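Trelora Reader Help > Reading Groups and Recommendations

Retellings told by the "other" character – do I need to reread the original first?

Posted by warudside_reader, June 27, 2024

My book group at the Warudside branch has picked a retelling for September. It takes a big Victorian classic and hands the whole story over to a character who barely gets to speak in the original. I love this kind of thing in theory, but I last read the classic in high school and I remember maybe two scenes and a thunderstorm.

The retelling is 389 pages and the original is way longer than that, so doing both is a real chunk of my summer. I work full time and I read slowly (I'm a lips-moving reader, no shame). Has anyone gone into one of these cold? Did it still make sense, or did you feel like you were at someone else's family reunion?

Also, half my group wants to watch a movie version and call it good. Would that count, or will it just fill my head with the wrong faces?

3 replies

campos_pages
Regular member

I've done it both ways and I'd say go in cold, at least for the first 89 pages or so of the retelling, and see how you feel. A good one has to stand up by itself. If the author only works by winking at people who know the first book, you'll notice pretty fast, because characters will walk in and the chapter will just stop as if you're supposed to gasp.

The last one my group did, I was the only person who hadn't read the classic, and I think I had the better time! Everyone else spent the evening arguing over whether the hero "would really say that." I just thought he was a sad, stubborn man with a terrible father and I wanted to know how it came out. Then I read the original afterward and found myself mad at the narrator for not seeing what I already knew about him. That was a strange feeling and I kind of recommend it.

On the movie, I'd skip it. Most of them throw out the childhood and the ending gets squashed into ten minutes, and those are exactly the parts a retelling likes to play with.

If you do want a refresher, here's what I did the second time, spread over a couple of weeks:

1. Read the opening three chapters of the original properly, no skimming. You want the voice in your ear.

2. Get the middle on audio. I borrowed the Pimo recording, which runs long, and listened while I cooked and did the dishes. I lost track of a few cousins that way and it didn't matter.
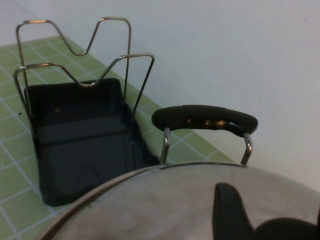 3. Go back to paper for the last few chapters. The retelling will almost certainly be looking at those from the other side, and it helps to know what was said out loud and what was left out.

4. Write down any question the original never answers. Mine fit on one index card, and it ended up being most of what we talked about at the meeting.

pimlet38
New member

just read the wikipedia plot thing, thats what everybody does

trelora_shelves
Regular member

I'm going to disagree a little with campos_pages, though the index card is a great idea and I'm stealing it.

For me it depends on how the retelling is built. Some of them start years before the classic does, with the character as a kid, and you can read those with no background at all. Others run scene by scene alongside the original and flip the point of view, and I do think you lose something there – the fun is in remembering how a conversation sounded the first time around. Flip through yours and see where the two stories meet. In the one I read last winter, they didn't overlap until page 159, so I had plenty of time to catch up on the classic while I was already enjoying the new one.

Check whether yours has an author's note at the back too, but don't read it early. Mine gave away the fate of the brother in the first line and I'm still sore about it.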